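Notebook entry, 08/02/2020
Simulation bench, Ladow workspace
Subject: working rules for arm trials before transfer to hardware

The draft rules circulated by Zosik were applied to the bench in full. The purpose of the entry is to record how they were read, and where the wording should be changed before Lerasska adopts them.

Rule 1, start condition. The gripper is to be closed and clear of the surface before a run is released. The tray position is to be logged at the same moment. A run without both records is void and may not be repaired afterwards from memory.
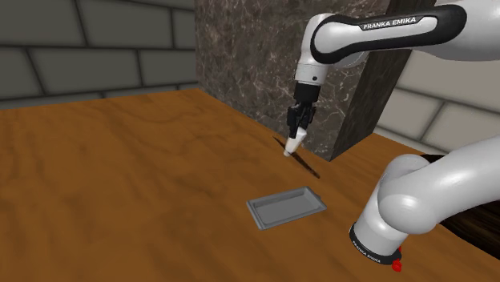

Rule 2, repetition. The draft asks for 100 runs per setting. We propose 60, with the remaining time given to varied tray angles. A large set taken at a single angle says little about the others, and the draft is silent on this point.

Rule 3, speed. The limit remains at 20 per cent of maximum for any move near the table. The same limit is to be kept in simulation, even though no person is at risk. Settings are copied across to the hardware more often than we would like, and a fast setting should not exist in the file at all.

Rule 4, grasp record. For each grasp the log must state which part is held, between which surfaces of the fingers, and what lies directly behind it. "Object held" is not an acceptable entry. Neighbouring items are to be named even where they play no part in the task.

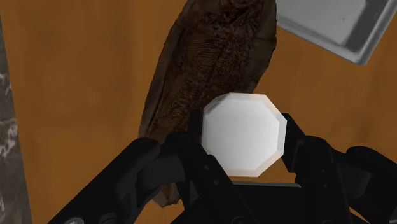
Entered by: Peter Bartoš
Checked against: Oravec draft, section 9

Rule 5, stopping. Any unplanned contact ends the run. The operator does not resume, and the log is closed with the last known position of the arm. The draft permits one retry; I recommend that this be struck out.

Open points:
Section 9 uses "tool" and "gripper" for the same part. One word should be chosen.
No rule covers a change of fingers between sets. To be raised with Zosik.
Review of the revised text is set for June. Until then the present entry stands as the working version for this bench.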